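Storing Small Things in a Shared Room: Making and Using Wooden Boxes

Project report, Design and Materials, second year
Zulmira Quintela and Raed Abu Hammour
Workshop group, Ellville

1. Background

The project started from a problem in the shared study room on the ground floor at Ellville. Students leave small items there between classes: cables, drawing pens, tape, glue, sketchbooks, offcuts of card. Before January these were kept in carrier bags and shoe boxes along the wall. The bags fell over, the shoe boxes collapsed when anything was put on top of them, and most weeks something went missing and was found later under a radiator.

We were asked to propose a storage solution that could be made in the school workshop from leftover timber, with no more than a small spend on fittings. We decided on wooden boxes that could be stacked or placed side by side. Cupboards were discussed early on and dropped. They would have needed fixing to the wall, and the room is used for exhibitions twice a year and has to be cleared.

2. Requirements

We spoke to students who use the room and to the technician, and wrote down what they wanted. The main points were:

Boxes should be light enough for one person to move when full.
A box should be able to carry another box without sagging.
The contents should be covered, so that dust from the workshop next door does not get in.
No hinges, as hinges on the old tool chest had broken and nobody had replaced them.
The boxes should look reasonable against a plain wall, without paint.

The last point came from the exhibitions. When the room is not fully cleared, whatever is left has to be something visitors will not mind seeing.

3. Materials

The timber came from two places. Most of the pale boards were left over from a shelving job in the library. The warmer, knottier boards were from a set of old bed slats and side rails that Raed's uncle was throwing out. We had not planned to mix them, but there was not enough of either kind to make everything we wanted.

The two woods behaved differently. The pale boards were straight and easy to plane but dented if they were dropped. The knotty boards were harder work. One of them split along a knot while we were drilling and had to be cut down for a shorter side. After that we drilled pilot holes for every screw in the knotty wood and kept screws well away from the knots.

We bought screws, glue and sandpaper from Gornora, the hardware shop by the bus station. Tops were a longer discussion and are covered in section 5.

4. Making the boxes

We made a cardboard model first, at full size. The first model was too deep. Anything small ended up at the bottom and people had to take everything out to find it. We shortened it and tried again with real contents in it, and the second version was kept as the pattern for the larger box. It is 400 mm along the front.

The smaller box was designed afterwards. We had the idea that it would stand on top of the larger one and leave part of the larger box free, so that a person could still reach in without lifting the smaller box off first. This worked in the cardboard version, although the cardboard bent. In wood the small box needs to be pushed back a little or it feels unsteady when the larger one is opened.

Corners are plain butt joints, glued and screwed. Zulmira wanted to try finger joints and cut one sample corner by hand. It took most of an afternoon and was loose at one end. We kept it for the display table but did not use the method. If the project is repeated with more time, we would still like to try it.

Where a board was not wide enough for a side, two were glued edge to edge. The joint shows as a line. We sanded these joints flush but did not try to hide them.

We rubbed all the outside faces with fine sandpaper, along the grain, and finished them with one coat of clear oil. The knots came up darker after oiling than we expected. The insides were left bare, as the oil has a smell that gets into paper.

5. Tops

We tried two kinds of top. The first was a wooden lid with a strip underneath to stop it sliding. It looked good but it was heavy, and in use people took it off and leaned it against the wall, where it stayed. The second was a flat sheet simply laid across the opening. It is lighter and thinner, and can be slid along with one hand.

The sheet has weaknesses. It can be knocked out of place, and it does not seal. During the first fortnight we found that dust did still collect inside, but far less than in the open shoe boxes. We decided to use flat tops on everything.

Zulmira also tried a version with a finger hole. Students used it as a slot for rubbish, so it was withdrawn.

6. Placing and stacking

The boxes were put against the long wall. We tested three arrangements: all in a row on the floor, all stacked, and a mix. The row took up too much floor and people walked into it. The full stack was tidy but the lowest box was never used, because nobody wanted to lift the others. The mixed arrangement, with a small box on part of a larger one, was the one people chose to keep when we asked.

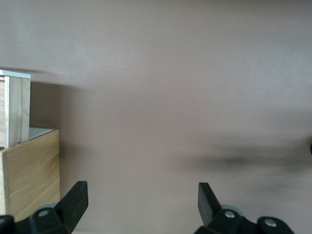 Figure 1. Smaller box stacked on the larger one, against the wall. Note the difference between the two woods.

The direction of the boards was not planned for looks. On the upper box the grain runs upright and on the lower one it runs sideways, simply because of the lengths we had left. Several people said they liked it and thought it was on purpose. Raed thinks that if all the boxes had been made from the same timber the stack would look more finished. Zulmira disagrees, and we have left both opinions in.

7. Use in the room

We left the boxes in use and looked in at the end of each school day. We did not keep a formal record, which is a weakness of this report. What we noticed was:

Pens, tape and glue were put back far more often than before. The larger box was used for sketchbooks, and these were sometimes laid on the top sheet instead of inside. Cables were the worst case. They were dropped in together and came out in a knot, and a box does nothing to help with that. Raed made cloth bags for them from an old curtain — these have been used, but not by everyone.

Labels were tried and did not last. Paper labels came off the oiled wood within days. We now think each box should have a label tied on with string, or a mark burned into the side before oiling.

Some students asked for a lock. We decided against it. The boxes are for shared things, and anyone with something valuable has a locker upstairs.

8. Costs

The timber was free. We spent 70 on fittings, glue, oil and sandpaper, from the workshop budget, and some of the oil and most of the screws are left over for the next group. We did not count our own time.

9. What we would change

The larger box should have hand holes cut in the ends. It can be carried without them, but only by gripping underneath, and it is awkward to put down without trapping fingers.

The top sheets should have a low stop at the back so that they cannot slide off behind. A thin strip of wood glued on would be enough.

We should have weighed the boxes full before deciding on the size. With sketchbooks in, the larger one is at the limit of what one person can comfortably lift, and our first requirement was only partly met.

We would also choose the boards before drawing the boxes. We drew first and then spent a long time trying to make the wood we had fit the drawing.

10. Division of work

Raed did most of the cutting and drilling and sourced the second lot of timber. Zulmira made the cardboard models, did the sanding and oiling and wrote sections 2 to 5. The remaining sections were written together.

The cutting list and the drawings are in the workshop folder, on the shelf above the band saw.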